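7. When the arm stops over the board and won't go down

Last edited 2024-04-22. Applies to the Barkero chess task in the Tokon simulator, with the Kassa arm and the standard two-finger gripper. If you haven't finished section 6 (board placement and piece heights), go do that first, I'll wait.

This one ate a whole evening of mine, so I'm giving it its own section. You start a pick, the arm swings over the board very nicely, the gripper opens all the way... and then it just hangs there above the pieces. No crash, no red banner, nothing moving. If you scroll up in the log you'll find fault 1410, which the message text calls "descent refused." What it means is that the planner looked at the straight path down, decided that something was in the way, and quit without trying anything else.

In my experience the something is nearly always a neighboring piece. Going after a short pawn with a tall king close by is the classic setup, and a wide-open gripper makes it worse, because the fingers and the linkages behind them take up a lot more room than you'd think from looking at the fingertips.

CAUTION: Don't clear fault 1410 by turning off collision checking. I know the checkbox is right there! I did it, the arm went down through a bishop, and the physics flung half the set off the table. In simulation that's a laugh and a reset. But the checkbox setting is saved with the task file, and if you ever load that file on a real arm, the setting comes along with it.

Clearing the fault

1. Press Pause in the Tokon toolbar. Don't press Stop yet. Stop throws away the arm pose, and you'll want it in step 3.

2. Open the log panel and find the line with 1410. Right after the code is the name of the object the planner objected to. Write it down or copy it somewhere.

3. Switch on View > Collision Shapes. Orbit the camera down until you're nearly level with the tabletop and look at the gap between the fingers and the named object. (From straight above everything looks fine, which is how I lost the first hour.)

4. If the named object is a chess piece, open Gripper > Approach and bring the opening down. I go 2 millimeters at a time and run the check after each change. Stop as soon as the check comes back clear.

5. If you've closed the fingers so far that they'd land on top of the target piece, put the opening back where it was and change the wrist angle instead. I start with 15 degrees and try both directions. Turning the fingers so they come down between neighbors fixes it more often than anything else on this page.

6. If the named object is the board or the table, leave the gripper alone. Your board height is off. Go back to section 6 and redo the height entry, then come back and start again from step 1.

7. Press Retract and let the arm get all the way up to its safe height before you touch anything else.

8. Press Stop, then Reset Task, then run the same pick again. Same pick, please, not an easier one. Otherwise you won't know if you fixed it.

Note: Retract only works if the arm is paused. If the button is grayed out, you probably hit Stop in step 1 (I still do this). Reset the task and let it fault again.

Note: If you see fault 1852 in place of 1410, that's a different animal. It means the arm reached a joint limit on the way over, and no amount of fiddling with the gripper will help. Slide the board a little closer to the arm base and try again.

If it keeps coming back

Check that your pieces all came from the same Clukus set. I'd mixed two sets without noticing, and the kings from one had collision shapes left over from a bigger model. They looked perfectly normal on the board, but the planner was steering around invisible giants. Reloading every piece from one set cured it on the spot.

Also, save your approach settings under a new name once they work. The September update put mine back to the defaults and I had to redo the lot from memory.

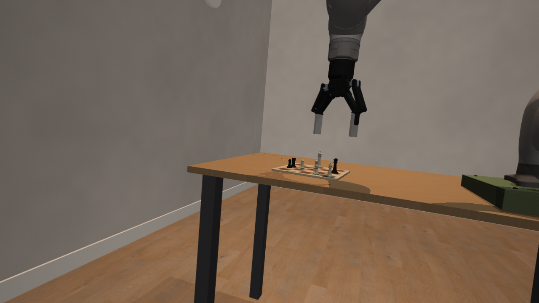 Fig. 7-1. Gripper open above the pieces, viewed from close to table level.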